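Teaching by remote control: bag packing at Misham

3 comments | 14 shares

The bag packing work has been running at the Misham site since March, and it has taken up most of our robot time this spring.

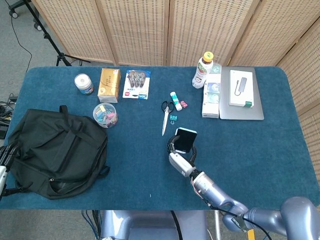
An operator drives both arms by remote control. Each one works through the same short job: pick up an everyday item, bring it to the backpack, and put it in. The robot records the arm and hand positions along with the head camera, and each complete run is saved as one demonstration. We now have 1,218 of them. After review, 908 were kept for training. Most of the ones we dropped had long pauses in the middle, or the operator let go of the item too early.

Phones have been the slowest item to teach. A phone is thin and lies flat on the cloth, so the fingers have to get under one edge before they can close. Operators at Dremness found it easier to tilt the phone a little first and then grip it by the sides. We have added that to the operator notes and would like everyone to do it the same way from now on.

Please also remember these points when you record:

Move the items between runs. We still get too many sessions where the scissors and the glue stick stay in one spot all afternoon.

Keep the left hand on the bag while the right hand is carrying something. The bag slides easily.

If you drop an item, finish the run and mark it. Do not stop the recording halfway.

New operators need 29 practice runs before their recordings count. This was lower last year, but the early runs from new people were too uneven to use.

The target for the full set is 3,002 demonstrations, split between Misham and Dremness. Cuadros will join once its second arm is calibrated. Operators who want extra sessions can sign up on the sheet by the control desk. Morning slots are mostly open.

Related items
Folding towels: what we changed in the second round
Glove controllers or handles? Notes from Cuadros
Skerham site moves to the new control desk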